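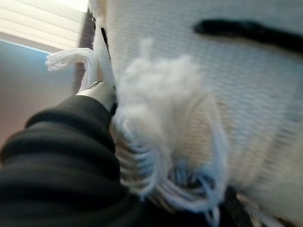 Stutari: plain-language letters about disability and retirement benefits

Stutari is a collection of 2,500 benefit letters, each one paired with a rewrite in everyday English. The originals are the sort of thing that lands in a mailbox and sits on the kitchen counter for a week: decisions on disability claims, requests for more medical evidence, overpayment notices, changes to a monthly amount. The rewrites say the same thing in words a tired person can follow on the first read.

We started it because we love this problem! A good letter can save somebody a missed deadline, and there is so much room to write better ones.

What you get

letters.csv – one row per letter, with the original text, the rewrite and the labels
glossary.csv – 554 terms with a short definition for each, plus the letter types they turn up in
splits/ – train and test lists, by letter ID
guide.txt – the writing guide our editors worked from
check.py – a small script that looks for missing rewrites and broken IDs

The test split has 264 letters. Everything else is for training. Letters built from the same template always stay in the same split, so please use our lists if you want your scores to line up with other people's.

Columns in letters.csv

letter_id: a short code, never reused
letter_type: decision, evidence_request, overpayment, payment_change, review_notice, appeal_notice, or other
program: disability, retirement, survivor, or mixed
original: the full letter text
rewrite: the plain version
deadline_days: the number of days the reader has to respond, blank if there is no deadline
action_needed: yes, no, or unclear
editor_note: free text, often blank, sometimes wonderful

A word on "unclear" in action_needed. We kept it on purpose. Some letters tell the reader that something may be required later and leave it there, and two editors reading the same page came to different answers. If you are training a classifier you can drop those rows, but take a look at them first. They are some of the most interesting ones in the set.

Where the letters come from

None of these are real people's mail. Walid Khoury spent years helping claimants with their paperwork at the Drilirbridge advice desk, and he wrote the templates from his knowledge of how such letters are put together. Names, addresses, claim numbers and dollar amounts were then filled in at random. The templates are our own writing and no agency has reviewed or approved them.

The rewrites were done by hand. Zoi Rallis led the editing and wrote the guide, and every rewrite was read by a second editor before it went in. The main rules, in short: put the decision in the first two sentences, put the deadline in its own sentence, keep every dollar amount, and never soften a denial so much that the reader misses it. That last one caused the longest arguments – you want to be kind, and you also want the person to know they were turned down and can appeal.

Good uses

Training or testing a model that simplifies official letters. Pulling out deadlines. Teaching a writing class (the Pollock evening course has used the overpayment letters and we got lovely notes back). Building a glossary tool on top of glossary.csv.

Please don't

Use this to decide whether anyone qualifies for anything. The letters mention income limits, work history and waiting periods, and those figures were made up to make the templates hang together. They do not match any current rule, and some disagree with each other from one letter to the next. If you need the real numbers for a real claim, go to the agency or a qualified advocate.

Known problems

Retirement letters are underrepresented. We wrote disability templates first and had far too much fun with them.

Some rewrites run longer than the originals. This is usually fine, as a term got explained along the way, but it will upset any metric that treats shorter as better.

English only. A Spanish set is the thing people ask for most, and we would be thrilled to hear from anyone who has edited this sort of text in Spanish.

A few letters in the "other" type are really two letters stapled together in spirit: a review notice with an evidence request tucked into the last paragraph. We labeled them by the first half.

Changes

November: fixed deadline_days in the appeal notices, where weekends had been counted twice. Added the missing survivor terms to the glossary. Renamed payment to payment_change.

Before that: first release, under the working name Indard. If you have an old copy with that name on the folder, the letter IDs are the same but the splits are different.

Next up

We are aiming for 3,000 letters in the next version, with most of the new ones on retirement and survivor benefits. Zoi is also drafting a second rewrite style meant to be read aloud over the phone, with shorter sentences and the deadline said twice.

Found a mistake? Open an issue with the letter_id and the sentence you'd change. Suggested rewrites are very welcome, even for a single line.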